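PRESS RELEASE
For immediate use

Wondgate students put bin-picking arm to the test ahead of February final

Team of 4 from Wondgate College robotics club through to last round of the Sfeir Challenge

A student team from Wondgate College has reached the final of the Sfeir Challenge, the sorting contest for college robotics clubs, and will compete in February. Doors open 9.30am. Press welcome, details at the end.

The team, entered under the name Flirska, is made up of Widad Azar, Zeyu Cui, Raghda Matar and Munther Sabbagh. All are in their second year of the engineering course. They work evenings and most lunchtimes in the automation lab on the lower floor of the Jedent Building, where the club has had bench space since the autumn.

The task sounds simple. A bin of mixed household and play items, tipped in any old how. The arm has to pick them out one at a time and put them in a second bin, no human help once the clock is started. Points for each item moved, points off for drops, more off for touching the bin walls. Teams don't get to see the final set of objects untill the morning of the contest.

"Soft things, round things, flat things, that's basically the whole problem," said Zeyu Cui, who wrote most of the grasp planning code. "A ball rolls if you come at it wrong. A flat block, there's hardly anything to get hold of. We spent weeks on flat."

Training has been built around the same sort of everyday bits. Cleaning things, toys, things shaped like fruit. The club put out a call for donations before the holidays and had a very good response from staff and families, thank you to all who gave.
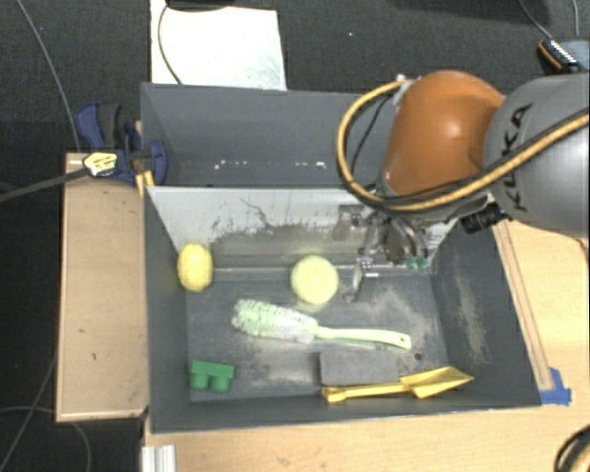 The KUKA arm and gripper at work over the practice bin in the Jedent Building lab.

Since the start of term the team has logged more than 900 practice picks. Each one is written up by hand in a shared notebook as well as saved by the software, a rule brought in by Raghda Matar after a disk was wiped early on and a fortnight of results went with it.

"I was cross for days," she said. "Now everything goes down on paper. The notebook is horrible to read but its all there."

Raghda looks after testing and also the contest paperwork. Munther Sabbagh is in charge of the gripper and the cabling, and Widad Azar is captain and handles the vision side, working out from the camera picture what is in the bin and which item to go for first.

The order matters a good deal, she said. Items lie against each other, or one on top of the edge of another. Pull the wrong one and the rest shift, and then the plan is out of date.

"We used to go for the biggest thing first," said Widad. "Big is easy to see. But it kept knocking its neighbours about. Now we score every item on how clear the space is round it, and it picks the one with the most room. Slower to think, far fewer drops."

Corners are still the weak spot. Anything lying tight up to a side wall means the finger has to go down in a narrow gap, and the arm will often give up and move on to something else. The team has a fix in progress, a small nudge to bring the item out towards the middle before the pick. Whether it will be ready in time is not yet decided. Kristof Jacobs, the lecturer who runs the club, would like it left out. The students would like it in.

"I've told them to freeze the code a week before," said Mr Jacobs. "Every year somebody changes one line the night before and the arm sits there doing nothing. They say they've listened. We'll see."

He added that the club was never meant only for those already good at programming. Several members joined to build things and found they liked the testing, others the opposite. Wondgate runs the sessions free of charge and there is no entry test. Students from any course may come, and this year the club has members from catering, art and design and sports science as well as engineering.

The team's travel and spares are being paid for out of a £700 grant from the college enterprise fund. Most of it has gone on replacement fingers and fittings, with what is left set aside for the van.

In the qualifying round Flirska finished 2 places inside the cut. Their first run was scrapped after a cable fault, second run was clean. The final is scored on the best of the runs allowed on the day, so a fault early on need not be the end of it, but time lost is not given back.

Munther Sabbagh has since redone the cable routing along the arm and checks it before every session. "Loops need to be long enough for the wrist to turn and not so long they catch," he said. "You find that out by catching them. I check it, then Widad checks it, then I check it again."

If they place in the top group the students will be asked to show the system at an open evening hosted by Sfeir later in the spring. Win or lose the practice set-up will stay in the lab, and first years will take it over next term for their own project on sorting recycling.

A public practice run will be held in the Jedent Building from 4pm on the day before the team travels. Visitors are asked to stay behind the floor line while the arm is powered, and children must be with an adult. Light refreshments, no need to book. Parking is limited so please use the bus if you can.

Donations of small items for practice are still wanted. Nothing sharp, nothing glass, no batteries. Please leave at main reception marked ROBOTICS CLUB. Sponges especially, they wear out.

ENDS

Notes for editors

Interviews with the students can be set up through Kristof Jacobs at the college. Lunchtimes best, or after 4pm. Please give a day's notice if you want to film the arm running as the lab is shared with other classes.

Team name is Flirska, one word, capital F only. It does not stand for anyhting.

The photo may be used free of charge with this story. Please credit Wondgate College.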